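Letside cork coaster, two months in
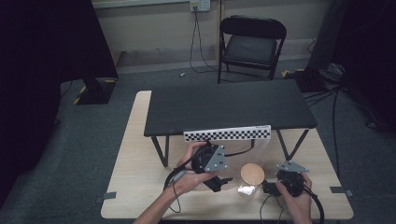
Reading time: 2 min

Bought these in February, finally getting round to the review. Plain round cork coaster, light tan, no print, no logo, no rubber foot. I wanted boring and I got boring.

First thing — they mark. Coffee leaves a ring on day one if your mug drips like mine does. Wiped it with a damp cloth, came mostly out. Tea is worse. Red wine, don't ask. By now my everyday one has a sort of brown halo and I've stopped caring. The speckle in the cork hides crumbs and small stains pretty well, a flat color wouldn't.

Heat. No complaints. Pale table, soft finish, marks if you look at it wrong, and I haven't had one white ring on it since the coasters showed up. Wouldn't put a pan on one. Too small anyway, and it's a coaster.

Size is nearly 100 mm across. Fine for a normal mug, fine for a pint glass. My big soup mug hangs over a bit but doesn't tip.

The annoying part is the weight. There isn't any. Cold glass, bit of condensation, and the coaster comes up with the glass and then drops off halfway to your mouth. Nandi Shabalala has the Hlongwane slate ones and those stay put, but they clank, and they scratched her sideboard untill she stuck felt on them. I'll take the cork. A pinch of salt on top helps with the sticking, looks silly, works.

Edges: one of mine had a little nick out of the box. The rest were clean. After two months there's some crumbling where I pick it up with a thumbnail, so stop doing that I guess. Slight cork smell the first week, gone now.

Packaging was thin. Just plastic wrap, no card, and little bits of it kept turning up on the table for days. Would've liked a paper band or somthing. Also nothing to store them in, so they live in a pile by the kettle.

Would I buy again? Yes. Cheap, quiet, kind to the table, and when one gets too gross it goes in the compost — already done that with the nicked one. If you want something to match nice glasses, get the slate.

4 out of 5. Point off for the sticking.

Gerrit Kekana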